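Ginevra Caputo on the Long Life of a Cardboard Box
By Kirstin Menzies
Jul 24, 2026

I had meant to stay for one cup of coffee, and by the time I left Ginevra Caputo's kitchen we had finished the pot, most of an almond cake, and a conversation that wandered from her grandmother's attic to the right way to fold a sweater. Ginevra runs Plirkolano, the swap-by-mail club that I have been meaning to write about ever since my sister joined it and started getting other people's jigsaw puzzles in the mail.

The idea is simple enough. You fill a box with things you no longer want, you send it to the next person on your list, and they take something out, put something in, and send it along. "I started with my cousins," Ginevra told me, cutting me a slice I hadn't asked for but certainly wasn't going to refuse. "Then my cousins had friends, and the friends had mothers-in-law, and now there are 78 of us and I can't remember everyone's birthday anymore, which bothers me more than it should."

What goes around in the boxes? Yarn, mostly, and paperbacks, and cookie cutters. Benedetta Marino, who was one of the very first members, once sent a set of napkin rings that came back to her three years later. "She was thrilled," Ginevra said. "She'd missed them!"

I asked about the boxes themselves, and this was clearly the question she had been waiting for. Members are asked to keep the same box going as long as it will hold together. "People throw out a box over one little tear," she said. "A tear is fine. You tape it from the inside, you let it be, and you don't pile bricks in it."

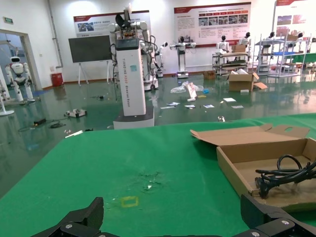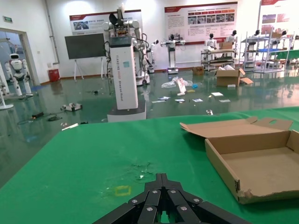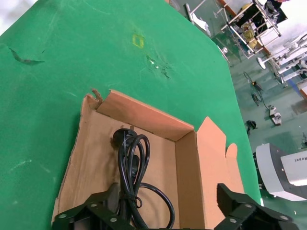
An open cardboard box on a green tabletop.

Sweaters, stamps and saying thank you

Ginevra has strong feelings about packing. Soft things go at the bottom and up the sides, books lie flat, and anything that rattles gets wrapped in a sock. ("A clean sock. I did have to put that in the rules.") Postage is the part she frets over, and when prices went up in June she wrote to every member by hand to ask whether they wanted to send fewer boxes. Only one person did.

The notes are what keep her at it. Every box carries a little notebook, and everybody writes a line or two before passing it on. She brought one out for me, fat with stickers and pressed leaves, and read me a page from Yanti Lumbantobing, who had taken a pie dish and wanted everyone to know that the first pie was terrible and the second one was lovely.

"I read them all when they're full," Ginevra said. "I'll have 50 of them before long, and my husband would like to know where they're going to live."

New members can join in the fall. Ginevra asks that you bring patience and a roll of good tape. I took home the rest of the cake.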